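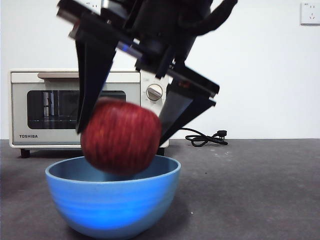 *Los dedos ya abiertos y la manzana cayendo en el bol azul, con el horno Toshiba detrás.*

## El fallo de la pinza en el puesto de cocina

¡Por fin tenemos página para esto! En Prundel llevábamos desde febrero persiguiendo un fallo precioso y desesperante: la pinza recibía la orden de soltar y tardaba casi 2 segundos en obedecer. Mientras tanto el brazo ya iba camino del siguiente punto, así que la fruta salía despedida donde le tocaba. En una tanda de 500 ciclos lo vimos 19 veces, siempre con objetos redondos.

Lo del bol de la foto es justo el momento que más nos interesa —la apertura sobre el borde—, porque ahí se decide todo. Un retraso mínimo y la manzana acaba en el suelo (o contra la pared, que también).

El culpable era un mensaje de apertura que se quedaba en cola detrás de las lecturas de fuerza. Herkard nos pasó un controlador nuevo que le da prioridad, y el equipo de Pangaribuan reescribió la espera: ahora el brazo no arranca hasta que la pinza confirma que está abierta. ¡Qué gusto da leer ese registro!

Mientras seguimos con las pruebas:

- velocidad limitada al 50 % al acercarse al bol
- manos fuera de la mesa hasta que el brazo esté parado
- cualquier caída fuera del bol se apunta, aunque parezca una tontería

Queda repetir la tanda completa con naranjas y limones. El registro de fallos está en la carpeta Zenthorpe, actualizado en mayo de 2023.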